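Chapter 6
Showing the Arm What You Mean

The first time I tried to teach a robot arm anything, I wrote it a list. Go to this point, open, go down, close, go up. I was very proud of that list, right up until the moment a student moved the table by the width of a thumb and my arm closed its fingers neatly on nothing at all. I added more points. Then I added points for when the first points were wrong. By April I had a program so long that I was scared to open it, and the arm still couldn't put away a spoon unless the spoon was exactly where I'd left it.

So this chapter is about the other way of doing it, the way you'd teach a kid to set the table. You show it. You move the arm through the job yourself, record what the arm did and what its sensors picked up along the way, and hand the whole recording to a learner that tries to work out what you would have done next. The grown-up name is learning from demonstration, and Chapter 7 gets into the learner itself. I want to spend this one on the showing, which gets skipped in a lot of courses (mine included, for years) even though it's where most of the trouble starts.

6.1 Two ways to lend a hand

There are two main ways to show an arm a task, and you'll meet both in the lab sessions.

The first is to grab it. You put the arm in a mode where the motors hold up its weight and nothing else, take hold of it near the wrist, and walk it through the motion. This is called kinesthetic teaching, and it feels wonderful for the first ten minutes! You can feel the gripper touch the table. You can feel when an elbow is running out of room. The catch is that your own hands and sleeves end up in front of the camera, and if the learner is going to work from camera pictures, it will happily learn that a sleeve is part of the job. It's also tiring. A heavy arm stays a heavy arm to push around, even when it's being polite about it.

The second is remote control, or teleoperation. You sit off to one side with something in your hand (a game controller, a 3D mouse, a smaller copy of the arm) and the robot follows. Your body stays out of the picture, and every command you send can be logged right next to what the arm did in answer. What you lose is touch. Unless your setup pushes back on your hand, you're judging contact by eye, and eyes are worse at this than we like to believe.

My colleague Jarmo Leinonen and I have argued about which one beginners should start with for as long as we've shared an office. He's a grabber. I'm for teleoperation, mostly because you can do it in a simulator, on a laptop, at your kitchen table, and the worst thing you can break is your own confidence.

6.2 The cutlery job

Our running task for the next three chapters is called Kiltberg, after the folder it lives in. You get an arm, a divided tray, a mug, and a heap of loose utensils, and you drive the arm by remote control to sort out the heap. I picked it because everybody already knows how to do it with their own hands, which makes it extra annoying when you can't do it with somebody else's.

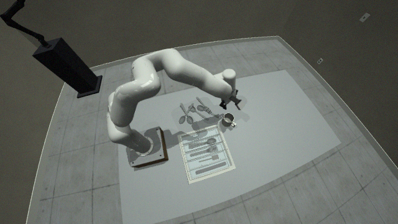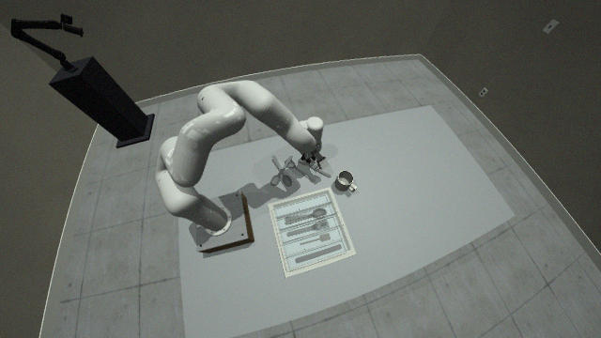
The Kiltberg workspace in simulation, at two moments.

Before you touch the controls, take a minute and plan your move the way you'd plan it for a person with very stiff mittens. Which piece do you want first? If two handles are crossed, pulling the bottom one drags the top one along with it, so I nearly always start with whatever is lying on top. Then think about which way the fingers have to be turned. A two-finger gripper wants to close across a handle. If you come in lined up along the handle, the fingers land on either end of nothing much, or one of them lands on the spoon and flicks it.

Now for height. This is the part that trips up every single class. In a flat view on a screen you have very little sense of how far the gripper is above the table, and most people stop too high, close, and lift away with great care and no spoon. Use the shadow! As the fingers come down over a lit surface, they and their shadow draw together, and you can steer by that gap far better than by staring at the fingers. Tahsin Matubbar, who took the course two years before he started helping me run it, used to drive with his eyes on the shadow almost the whole way down, and his recordings are still the cleanest ones we have.

A spoon is also thin, and it's the same color as the fork next to it, and both may be close to the color of whatever they're lying on. Keep that in mind when you think about what the learner gets to see. You know there's a fork there because you've been eating with forks all your life. The learner has only the pixels you gave it.

6.3 What goes in the recording

One run through a task, from the start signal to the stop signal, is an episode. In Ruvis, the recording tool we use in this book, an episode holds the joint positions, the gripper opening, your commands, and the camera views, all stamped with the time. Open one up early and look at it. Really look! I once collected a full afternoon of demonstrations with the gripper channel switched off, and I only found out when the trained arm went through every motion beautifully with its fingers wide open.

The set we'll train on in Chapter 7 has 2,567 episodes in it, and 76 of those are mine. You can spot them, I'm sorry to say. I hesitate. I come down toward a handle, stop, think about it, wiggle a bit, and carry on. To me that pause was thinking. To the learner it's just a place where the right answer is to do nothing, and if enough episodes do nothing at the same spot, you can get an arm that reaches that spot and parks there for good.

A few habits will help, and I'd write them on a sticky note:

Decide what you're going to do before you press record.
Keep moving, even if you have to move slowly.
Pick up the same kind of object the same way each time, at least at first.
When you fumble, recover in the open and keep the episode, as long as you finish the job.
Throw out the runs where you gave up.

The fourth one surprises people. It seems natural to keep only the perfect runs, and I did that for a long time. But an arm that has only ever seen perfect runs has no idea what to do once it's a little off course, and it will be a little off course almost right away. A recording where the fork slips and you calmly go back for it is worth a lot. We'll come back to this in Chapter 8 under the name of covariate shift, which is a scary term for a very ordinary problem.

6.4 Before you move on

Exercise 6.1. Load the Kiltberg scene and drive the arm for a while without recording. Try picking up a utensil with the camera in its starting place, then switch to a side view and try the same one again. Write down what got easier and what got harder.

Exercise 6.2. Record 6 episodes in which you move one utensil from the heap to the tray. Swap with a partner and watch theirs without any explanation. Can you tell which utensil they were going for before the fingers got there? If you can't, the learner may have a hard time too.

Exercise 6.3. Plot the gripper opening against time for your own episodes and mark the pauses. For each pause, say what you were waiting for, and whether there was anything in the camera view at that moment that would explain it to somebody who wasn't inside your head.

If you're working on the real arm instead, do 6.1 in hand-guiding mode and read the safety page in Appendix B first, including the part about long hair and lanyards. Section 6.5 picks up with the controllers themselves, starting with the question of whose "left" we mean when we push the stick to the left.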